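Suture handling on practice pads
Speaker notes, Bernadette Quinlan, skills lab session, September 18, 2018

Slide 1 – Title
Wait for the back rows. Handouts are at the door. Running time is 25 minutes, questions at the end.

Slide 2 – Scope
Thread control only. Needle angle and bite depth were covered in the August session and are not repeated. Material is black monofilament or braided thread on a skin-like pad. Results on tissue will differ.

Slide 3 – The log
Stavemby bench log, 1187 practice throws. Of these, 877 were rated clean by the bench supervisor. A clean throw has the knot flat, tails even and no fraying at the grip point. The log does not separate beginners from experienced users, so do not quote the ratio as a pass rate. If asked, the raw sheets are kept at Strand.

Slide 4 – Where throws go wrong
Most of the rejected throws had one of two notes against them: slack not managed, or thread gripped in the wrong place. Fraying was a minor entry. Pad movement was recorded early on and dropped after the pads were clamped.

Slide 5 – Pad surface
Two pads in use, Gudico and Direro. The Gudico pad is softer and closes up faster after a needle pass. The Direro pad holds its shape but marks easily. Both are rinsed between users. A film of water changes how the thread lies – it clings to the surface and does not slide back when pulled. Blot the pad before starting. Replace it when the slits begin to join up.
Pass the two sample pads along the front row now. Collect before slide 8.

Slide 6 – Grip
Hold the thread near the tip of the jaws, square to the thread. Gripping deep in the jaws brings the hinge close to the strand and gives it something to catch on. Close only as far as needed to hold. Repeated clamping at one point flattens the thread, and that length should not end up in the knot.

Slide 7 – Slack
Leave this one up for a full minute.

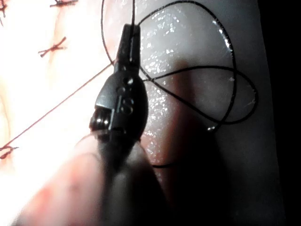 Slack should be drawn to one side before the next throw. A loop that crosses over itself will tighten into a knot of its own if the strand is pulled fast. Pull slowly, watch the crossing, stop if it begins to close. Open it with the tip of the closed jaws, never by tugging the free end.

Slide 8 – Thread length
Cut shorter than you think. Bench stock comes on a 1000 ft spool, so there is no saving in working with a long piece. Collect sample pads.

Slide 9 – Questions
Likely first question: does the same apply to dyed thread. Yes, same handling. Bench sign-up sheet is on the side table.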